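8 February 2026
Dye notebook, walnut and madder, still going

Finally got the Akgül madder out of its bag and into a pot! I've been putting it off since November because the last batch came out the color of a wet brick and I sulked about it. This one is finely ground, smells like hay and a little like licorice, and cost more than I want to write down where Doğukan can read it.

Recipe so far: 45 g of madder to 100 g of wool, the Stillow two-ply, mordanted with alum last night and left in the bucket until this morning. Water from the filter jug, not the tap (our tap water is hard enough to stand a spoon in, and last time I think that's what pushed everything toward purple-brown). Pinch of chalk? I keep going back and forth. The old handout says yes, Doğukan says yes for madder and no for nearly everything else. I left it out of pot one and will put it in pot two, same skein weight, so at least there's something to compare.

Heat is the part I always mess up. I get bored, turn the knob, go answer an email, and come back to a simmer. So today I stood there. Took it up slowly, held it under 160 F the whole time, stirred when I remembered. The color in the pot went from weak tea to a really lovely orange-red, and I got so excited I pulled a thread out early to look – don't do that, it tells you nothing until it's rinsed.

The drawers and the bowl:
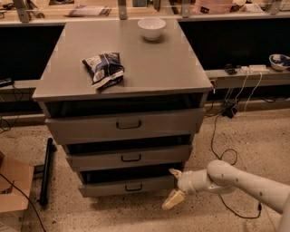
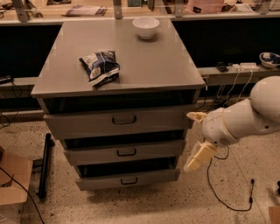

Walnut next. I soaked the hulls in 800 ml of water and they've been sitting with the lid on for long enough that the smell is now a topic of conversation. Strained through an old pillowcase, twice, and there's still grit. No mordant on this one, walnut doesn't need it. Dipped three little test strands: a quick dunk gave a sort of oatmeal, an hour gave camel, and the overnight one is a proper dark brown that I'd wear as a sweater tomorrow.

Things to sort out before the next round:

The Vistine thermometer reads high. Checked it in boiling water and it was off by three degrees, so every note I made with it last year is a bit suspect. Sorry, everybody.

We're down to 23 blank tags. Please write on both sides until I order more.

Doğukan Tuncer wants to try iron on half the madder skeins to see how far it saddens the red. Fine by me, but in the small pot, and please please not with my good stirring stick again. The iron got into the wood and I had gray streaks in a yellow bath for weeks.

Pot one is off the heat now and cooling with the wool still in it. Rinse in the morning, then pot two with the chalk.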